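20th March, toaster bench

Carried on with the small appliance shelf. The two-slice from the Tukness box was next after the kettle. Wiped the shell with a damp cloth, emptied the crumb tray over newspaper and shook the rest out upside down. A lot of crumbs, mostly from the left slot. Went over the slots with the long brush and left the elements alone.

Lever first, as that was the complaint on the ticket ("won't stay down"). Unplugged, it doesn't latch, and I keep forgetting that on this type the magnet only holds with the power on. Plugged it in at the bench outlet and it held on the second try. Did 9 more presses with no bread and it dropped once, on the fourth. That time I had let go early, so I'm not counting it as a fault yet.

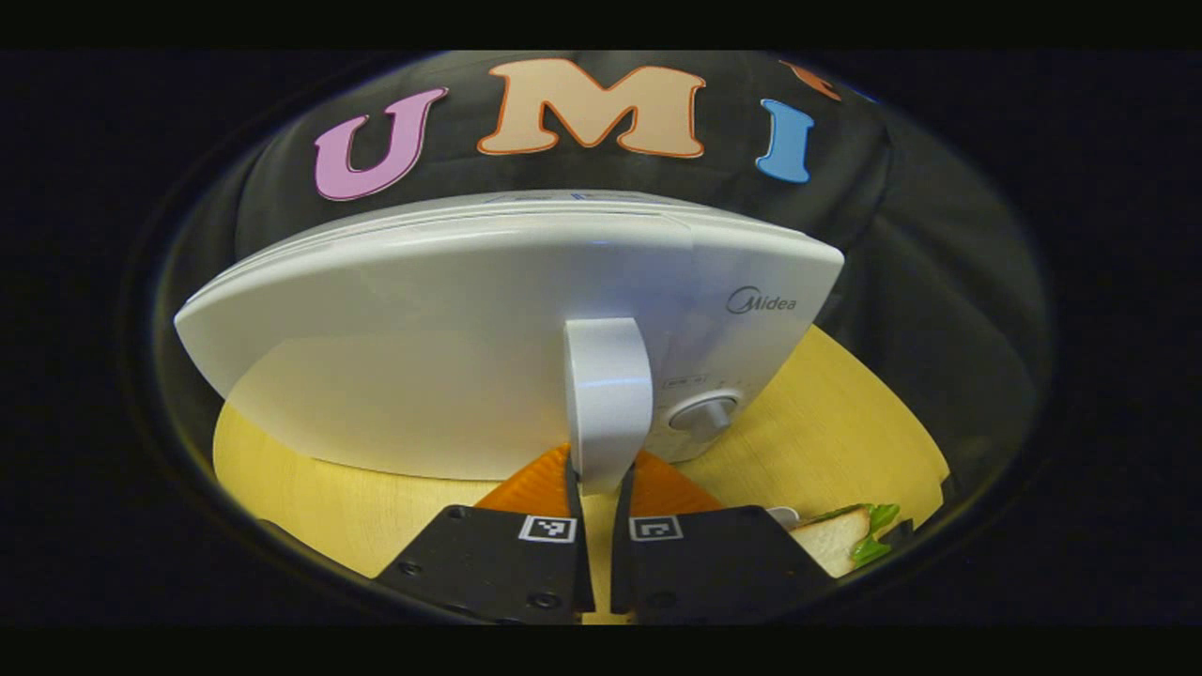

Midea toaster, side with the white tab or lever. Control knob to the right, under the logo.

Knob turns smoothly through its travel. On the lowest setting it popped at 32 seconds, which seems short, but the element was already warm from the latch test. Repeat from cold before writing anything on the ticket. The shell marks easily, so no scouring pads on this one. I used the Concombe spray on a soft cloth and it left no haze.

Ylva Magnusson asked whether the lever cap comes off for cleaning. I couldn't shift it by hand and didn't want to pry. She thinks there's a clip inside. Leave it until we have the bottom cover off.

To do:
Cold run on low, middle and high, same bread each time.
Check the cord where it goes into the base.
Order more crumb brushes from Dokix, the last one is shedding.
Move the Toledo scale off this bench, it's in the way of the outlet.

Ticket stays open. Toaster is back on the shelf with the cord tied.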